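2月
文:Vasco Salgado(Grirnville 作業学習グループ)

4. 片方が待つことを、どう教えるか

さて、ここからが個人的にいちばん書きたかったところです。前節までで Clirkau の全体の作りはひととおり説明しましたが、正直なところ、ネットワークの構造そのものにはそんなに目新しいところはありません。画像と関節角を入れて、少し先までの動作の列を出す。両腕ぶんをまとめて出す。そこまではよくある話です。私たちがずっと悩んでいたのは、両腕の作業で「片方がじっとしている時間」をどう扱うかでした。

人が両手で何かをするとき、片手は案外ひまをしています。器を支えたまま動かず、もう片方が仕事を終えるのを待っている。ところがデモンストレーションのデータにすると、この「待っている」が実に厄介なんですね。支えている腕の記録はほとんど同じ値が延々と続くので、素直に模倣学習をかけると、モデルは「いまの値をそのまま出しておけば損失は小さい」とすぐに覚えてしまいます。すると何が起きるか。両腕とも固まります! 動くべき腕まで、隣につられて止まってしまう。最初にこれを見たときは通信が切れたのかと思って、Folasade Tijani と二人でケーブルを端から全部挿し直しました(ケーブルは無実でした)。

4.1 課題と作業台

課題は、片方の腕が容器を支え、もう片方の腕がまな板の上の小さな品をつまんで容器に移す、というものです。言葉にすると一行で済んでしまいますが、容器の口の向き、まな板の角度、品の置き場所が毎回ちょっとずつ違うので、やってみるとなかなか意地が悪い。支える側が早く傾けすぎると口が逃げますし、つまむ側が急ぐと指先どうしが近づきすぎます。

作業台は図2のとおりで、黒い四角い台の両側に腕が向かい合わせに付いていて、まわりは暗い布で囲ってあります。容器は半透明の灰色のもの、まな板はサーモンピンク、つまむ相手は黄色い小さな品です。左の腕の指が容器の縁の低いところに届いていて、右の腕はまな板の右寄りにかぶさる格好になります。この「かぶさる」というのが曲者で、上か横から見ているカメラにとっては、つまむ瞬間にいちばん見たい場所が自分の腕で隠れがちなのです。布で囲うのは反射と外光の変化を減らしたかったからで、これは作業台を組んだ Folasade の提案です。

もうひとつ、容器が半透明なのも地味に効いてきます。暗い台の上に灰色の半透明のものを置くと、内側の壁と底の明るさの差くらいしか手がかりがありません。初期のモデルは容器の口ではなく、容器の横腹に向かって品を運ぼうとすることがありました。奥行きセンサーを足せば楽になるのでは、と査読前に読んでもらった人からも言われましたが、半透明のものは奥行きもきれいに取れないことが多いので、今回は普通の画像だけで押し通しています。

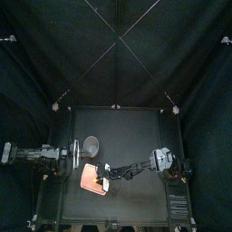
データ集めには遠隔操作を使いました。操作者がリーダー側の腕を手で動かすと、作業台の腕がついてくる方式です。集めたエピソードは2115本で、このまとまりを以下では Gadell と呼びます。失敗したものも、途中でやり直して最後まで行ったものは残しました。つかみ損ねてから持ち直す動きはあとで効いてくると踏んでいたからで、この予想は当たっていたと思います(4.4節でもう一度触れます)。いっぽうで、容器が台から落ちた回や、操作者が途中でくしゃみをして両腕が跳ねた回などは外してあります。くしゃみの回は見返すとかなり面白いのですが、学習にはまったく向きません。

4.2 待ちのラベルを付けない、という選択

最初に試したのは、いかにも素直な方法でした。各時刻について「左が待ち」「右が待ち」「両方動く」を人手で書き込み、モデルにそのラベルも当てさせるのです。これはこれで動きます。ただ、ラベルを付ける人によって境目がかなりずれるんですね。私は容器の傾きが落ち着いた時点から「待ち」と書き、Folasade はつまむ側が動き出した時点から「待ち」と書いていました。どちらも言い分があって、昼休みをつぶして議論したものの決着せず、結局この方法はあきらめました。

代わりに入れたのが、Obi と名付けた小さな仕組みです。名前の由来は着物の帯で、左右をゆるく結んでおく、くらいの気持ちで付けました。やっていることは単純です。左右それぞれの動作の列を別々の出力ヘッドから出し、そのあいだに細い通り道をひとつだけ用意して、「相手がこの先どれくらい動きそうか」という量だけをやりとりさせます。相手の関節角も、相手の見ている画像も直接は渡しません。渡すものを思いきり絞ったおかげで、片方が止まっているからこちらも止まる、という近道が取りにくくなります。

もう少しだけ細かく書いておきます。動きそうな量は、予測した動作の列の先頭と末尾の差を関節ごとにならして、一本の数にまとめたものです。学習中はこの値の正解がデモの記録からそのまま計算できるので、人手のラベルはいりません。推論のときは自分たちの予測値を使います。ここで学習時と推論時の食い違いが出るのが心配だったのですが、学習の後半で正解の値を予測値に少しずつ置き換えていくことで、目立った崩れは出なくなりました。いきなり全部置き換えると、見事に発散します。やりました。

損失の重みにも手を入れています。動きの小さい時刻の重みを下げる、というのは誰でも思いつくところですが、下げすぎると今度は支える腕がふらふらし始めます。支える腕にとって「動かない」は立派な仕事なので、そこを軽く見てはいけなかったわけです。そこで重みは腕ごとではなく、左右の動きの差に応じて決めることにしました。片方が大きく動いて片方が静かな時刻は、どちらの腕にとっても大事な時刻として扱います。両方とも静かな時刻だけを軽くする。この変更だけで、容器を支える腕の小刻みな揺れがかなり減りました。

4.3 評価のしかた

評価では、学習に使っていない配置を用意し、比較する方式どうしで同じ配置を使いました。試行の数は方式ごとに159回です。途中で腕どうしが触れそうになったら人が止め、その回は失敗に数えます。品が容器に入っても、そのあと容器が倒れたら失敗です。ここは甘くしようと思えばいくらでも甘くできるところなので、判定の決まりは試行を始める前に紙に書いて壁に貼っておきました。

比べた相手は、左右をまとめて一本の列として出す基本形と、左右を完全に切り離した形です。切り離した形は、思っていたより健闘しました。つまむところまではむしろ基本形より落ち着いていて、ほとんど固まりません。ただ、容器へ持っていく段になると相手の都合をまるで見ていないので、まだ口が向いていないところへ品を差し出してしまう。基本形のほうは逆で、最後の受け渡しはきれいなのに、そこまでたどり着く前に両腕が固まることが多い。固まった状態から自力で抜けるまでにかかる時間をならすと、約7秒ありました。見ている側にとっては永遠です。

Obi を入れた形は、ちょうどこの両者のいいところを取ったような動きになりました。固まる回が目に見えて減り、そのうえで容器の向きが整うまで品を持ったまま待つ、という動きが出てきます。この「品を持ったまま待つ」がデモの中では短くしか現れないのに、配置がずれたときには長めに出てくるのが私には嬉しくて、夜の9時すぎに Folasade に動画を送りつけました(返事は翌朝でした)。

4.4 うまくいかなかったところ

もちろん、いいことばかりではありません。いちばん多い失敗は、まな板の右端近くに品があるときのつかみ損ねです。先に書いたとおり、このあたりは右の腕自身で隠れやすく、手首が下りきる前に狙いが決まっていないと指先が横へ流れます。Gadell にやり直しの動きを残しておいたおかげで、一度目を外しても少し持ち上げてもう一度いく、という立ち直りは見られるのですが、同じ場所を同じように外しつづけることもあります。こうなると人間の目には、ただの頑固者にしか見えません。

もうひとつは、支える腕が待ちきれなくなる例です。つまむ側が何度もやり直していると、支える側がもう受け渡しは済んだものとして容器を起こし始めることがあります。Obi が渡しているのはこの先の動きの量だけで、「もう入れたかどうか」は渡していませんから、まあ当然といえば当然の弱点です。済んだかどうかの印を足せばいいのでは、という案は当然出ましたし、実際に少し試しもしました。ところが印を足すとモデルがそれに頼りきってしまい、印の予測が外れたとたんに両腕そろって間違えるようになります。渡すものを絞ったから効いていた仕組みに、欲を出して荷物を増やした罰だと受け止めています。

容器を別のものに替えた場合についても、短く触れておきます。不透明な器では口の位置がはっきりするぶん運ぶ動きは安定しましたが、支える指のかかり方が変わるため、傾け方がぎこちなくなりました。ここは容器の種類を増やしたデータがないとなんとも言えません。いま Grirnville のもうひとつの作業台で追加の収集を進めていて、布の囲いの色も変えてあります。暗い背景に慣れすぎたモデルになっていないかは、私自身がいちばん疑っている点です。

なお、重みの決め方と置き換えの進め方の細かい設定は付録Bにまとめました。再現を試される方は、まず損失の重みを本文のとおりにしてから Obi を足す、という順番をおすすめします。逆の順でやると、どちらの効き目を見ているのかわからなくなって、私たちのように二週間ほど迷うことになります。

お問い合わせ | © Grirnville 作業学習グループ | ページの先頭へ戻る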